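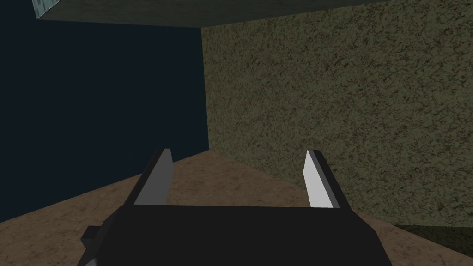

Ulus, wrist view: jaws open, navy wall to the left, speckled green one to the right.

Ulus 3 reviewed: a planner with opinions
By Karabo Ngubane
05/06/2024

Search reviews Enter keyword Go
Print this page | E-mail to a friend

I have had Ulus on the office machine since February, which is long enough to stop being polite about it. It is a simulator and motion planner in one download, sold by Zarkbridge to people who have two arms to look after and would prefer to crash pretend ones first. The old version did the planning well and the drawing badly. Version 3 has swapped a good deal of effort from the one to the other, and I have mixed feelings about the exchange rate.

Setting up took 53 minutes, most of which went on a licence window that wanted my e-mail address, then wanted it again, then told me it was already in use. After that things improved. You load a robot, pick a room, and the room arrives with its surfaces scrambled. The colours and textures are shuffled on purpose, so that whatever you're training to see a cupboard doesn't decide that all cupboards are cream. The results suggest a landlord with access to a great many offcuts. 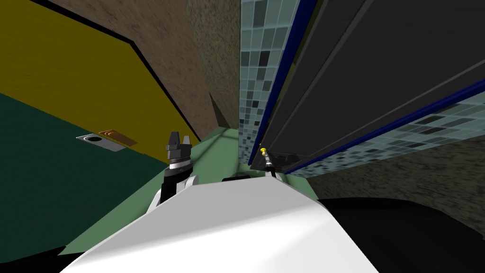

One of the shuffled rooms, with yellow wood grain on the left and a panel edged in blue on the right.

The planner is the reason to buy it. Give it a goal for each wrist and it works out both paths together, instead of sorting out the left arm and then letting the right one discover what's left. In my tests it was quick, and when it couldn't find a path it said so. The old one used to think for ages and then hand you something that went through the robot's own chest.

I do wish it would say why. The failure message reads "no valid plan", full stop, as if it had been asked for a table at eight on a Saturday night. There is a log, and the log has the reason in it, along with every other thing that has crossed the program's mind. My colleagues at Tshabalala wrote a small script to dig the useful line out, and I now consider that script part of the product. Zarkbridge might like to do the same.

Collision checking has a padding setting, given in millimetres, and the default is timid. In tight corners the planner would sooner give up than brush past a wall with room to spare. I took it down to 2 and had far fewer refusals. Do this by all means in the simulator. Do think before copying the file across to anything with a motor in it, which
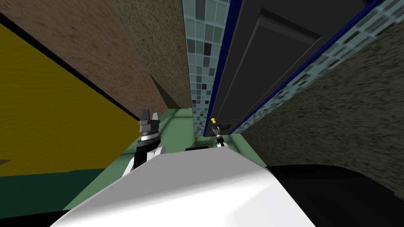

I came within one key press of doing, because the export button sits next to the save button and they have the same icon. Somebody drew that icon once and was clearly pleased with it.

The camera tools are better. You can fix a view to a wrist or to the body and tilt it however you like, and all the views stay in step when you scrub back through a run. This is the bit I use most. A lot of what looks like bad planning is the perception side handing over a poor guess at where the wall is, and being able to flick from the wrist to the body at the same instant settles the argument. Lighting is less good: wrist views come out dim in enclosed corners, and the slider for it is hidden under "Advanced", between two settings I daren't touch.

Running many rooms at once is the headline feature. The box says up to 56. My machine managed rather fewer before the fans made conversation impossible, so I'd treat that number as belonging to someone with a bigger desk. The scripting side is plain Python and mostly matches the manual, apart from the chapter on attached objects, which describes the previous version with great confidence.

Would I pay for it again? Yes, with a sigh. Skalstead's planner is cheaper and friendlier, and it still plans one arm at a time.

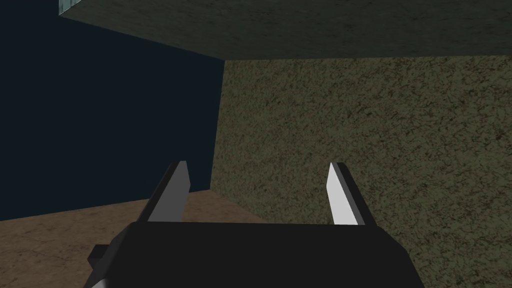 Eino Ahonen: Agree on the padding, but you can set it per link and leave the default alone everywhere else. Mine is small on the fingers and generous on the elbows. It's in the robot file, not the planner settings, and the manual doesn't mention it. I only found it because I'd mistyped something. The export icon is a disgrace.

Contact us | Copyright notice | Back to top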